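PLORKSTEAD TEST HALL
Pre-Trial Inspection Checklist: Hand and Wrist Camera Comparison
Form 1527, revised April

Site: Plorkstead, produce handling area
Date of inspection: 17th October
Inspector: Zoriana Kovalchuk
Trial lead: Nahuel Bravo
Hands under comparison: Sesum (dark fingertip pads), Karabulut (standard pads)
Controller: Zenasley, supervised mode

Mark each item Pass, Fail, Hold or N/A. A comment is required for Fail and Hold. Items marked Hold shall be cleared in writing before the hand is powered for a scored attempt.

SECTION A. WORK AREA

A1. Walking route clear to both exits. Pass.

A2. Floor free of dropped produce, leaves and packaging before start. Pass.
Comment: Floor to be checked again between attempts. Grapes and leaf fragments are a slip hazard for staff and for the robot's feet.

A3. Loose cables routed away from feet and wheels. Hold.
Comment: Cable covers have been requested for the observation side. Staff shall use the other side until they are fitted.

A4. Emergency stop reachable from the observer position. Pass.
Comment: Tested from both stations. The second button is stiff and should be replaced at the next service.

A5. Crates free of splinters, loose slats and exposed nails. Pass.
Comment: One crate rejected and replaced. The rejected crate has been tagged and shall not be returned to stock.

SECTION B. HANDS AND WRISTS

B1. Mounting screws at the wrist tightened and marked. Pass.

B2. Finger joints move through full range without binding. Pass.
Comment: Karabulut thumb was slow to return on the first cycle. It was cycled again without fault. Observe during warm-up.

B3. Fingertip pads secure, clean and free of cuts. Pass.

B4. Sleeves and coverings fastened clear of the finger hinges. Hold.
Comment: Sleeve fabric can gather at the knuckles when the wrist is fully bent. N. Bravo to confirm that the hem is secured before scored attempts. The same sleeve shall be used for both hands so that results can be compared.

B5. Cable slack at the wrist sufficient for full rotation and not able to catch on a crate post. Fail.
Comment: The loop is too long. Shorten, secure and reinspect. Reinspected the same day by Z. Kovalchuk: Pass.

SECTION C. CAMERAS

C1. Lenses clean. Pass.

C2. Head and wrist views recording to the same clock. Pass.
Comment: The first synchronization check failed after a controller restart. Repeat this check after every restart.

C3. Fingertips in view of the wrist camera with the hand open. Pass.
Comment: The sleeve takes up part of the view. Accepted for this trial.

C4. Exposure suitable for a dark cabinet front against a bright floor. Hold.
Comment: Glare on the tile may affect detection of recessed handles. Compare manual and automatic settings before scoring.

SECTION D. TASK READINESS

D1. Grape bunches placed as listed on the task card. Pass.

D2. Grip force limit entered and confirmed by a second person. Pass.
Comment: Limit entered as 2000 in controller units for both hands. The value shall not be changed between hands. Any change voids the comparison.

D3. Number of warm-up attempts completed per hand. Required: three. Pass.

D4. Decorations and display items secured to racks. Pass.
Comment: Garland ties checked by hand. Flowers are not part of the task and any contact with them shall be logged.

Camera views, head and wrist
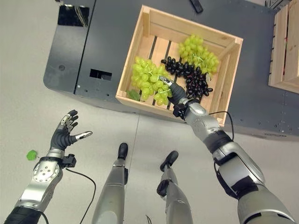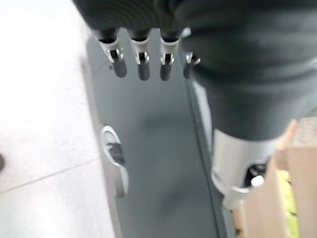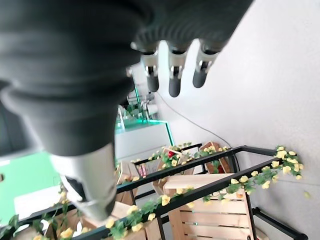
SECTION E. OBSERVER COMMENTS

E1. Stem grasping is the main point of difference the trial is meant to measure. Observers shall record whether the stem or the fruit was contacted first. Where the head view is blocked by the forearm, the wrist view shall be used for scoring.

E2. Bruised or split grapes shall be counted at the end of each attempt and the bunch retired. Do not reuse a bunch for the second hand.

E3. Mr. Bravo has asked that handle approaches be scored separately from crate work. Agreed. Use the second score sheet.

E4. The Zenasley log viewer drops entries when two camera feeds are open. Save the log before opening a second feed.

DISPOSITION

Released for warm-up only. Scored attempts may begin when A3, B4 and C4 are cleared.

Inspector: Z. Kovalchuk
Trial lead: N. Bravo
Copy to: Plorkstead equipment file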